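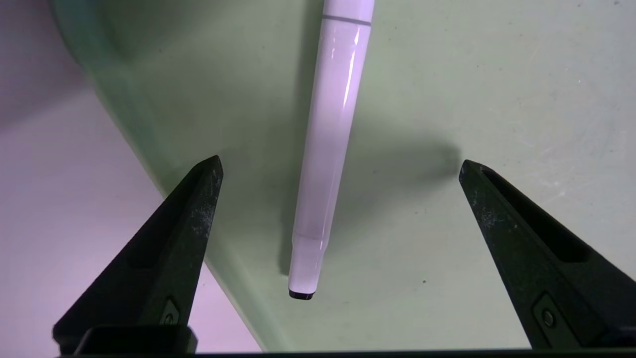 Section 4. Markers and the Green Surface

The Hullis tabletop board is sold as an erasable drawing surface, and it is one, provided you and the marker come to an understanding first. Read this section before the first stroke. It takes less time than scrubbing.

4.1 Choosing a marker

Use the white-barreled markers from the Mondero starter box, or any dry-erase marker that says so in plain words on the barrel. "Low odor" does not mean dry-erase. Neither does "washable," a word aimed mainly at parents.

CAUTION: Permanent markers are permanent. If you keep both kinds in the house, store them in separate rooms.

4.2 Getting a new marker ready

1. Check that the cap is fully seated at both ends of its travel. A new cap is stiff. Twist as you pull, and point the tip away from your shirt.

2. Store the marker flat for an hour before first use. Markers that have stood tip up in a mug write pale gray for the first line or two.

3. Test the tip on scrap paper. Draw a line as long as your hand. If it skips, draw another.

4. If it still skips, cap the marker, leave it tip down overnight and try again in the morning. Do not shake it. Shaking pushes ink into the cap, and the cap will return it to you at a time of its own choosing.

4.3 First marks on the board

1. Wipe the board with the dry Chae cloth, working from the far edge toward you. Pick up specks and crumbs before you draw. A speck under the tip makes a hairline gap in the ink and can score the finish.

2. Hold the marker close to upright and lower it until the tip just touches. The surface is matte and needs very little pressure.

3. Draw one short line in a corner, wait 30 seconds, and wipe it off. If it comes away clean, carry on with the rest of the board.

4. If a ghost of the line remains, draw over it with the same marker and wipe again right away. Fresh ink lifts old ink. We did not believe this either.

Note: The board will pick up pale scuffs with use. They do not affect writing. Customers who wish to keep their board perfect may leave it in the carton, where it performs very well.

4.4 Resting the marker between strokes

Lay it down capped. The flats on some barrels slow the rolling down — they do not stop it, particularly if your table slopes toward the dog. The Bongate tray (part 214) clips to either short side and holds four markers lying flat.

CAUTION: Do not stand an uncapped marker on its tip. The felt spreads, and you then own a very thick marker.

4.5 Cleaning

1. Daily: dry cloth, light pressure, long strokes.

2. Weekly: dampen the cloth with plain water, wipe, and dry at once. We suggest Thursday, for no reason beyond the fact that people remember it when it is printed.

3. For stubborn marks: one pump of Mondero cleaner 101 on the cloth, never straight on the board. Wait until the surface is fully dry before drawing again.

Do not use scouring pads, nail polish remover, or the gritty side of the kitchen sponge. The soft side is fine, if you can be trusted to remember which one you are holding.

4.6 If something goes wrong

Line is faint: see 4.2, step 4.

Line beads up or breaks: there is cleaner left on the board. Wipe with plain water and dry.

Tip has gone flat or fuzzy: replace the marker. Tips are not sold separately.

Cap is missing: look under the board, then under the table. Spare caps come in bags of 200, the smallest quantity our supplier will discuss.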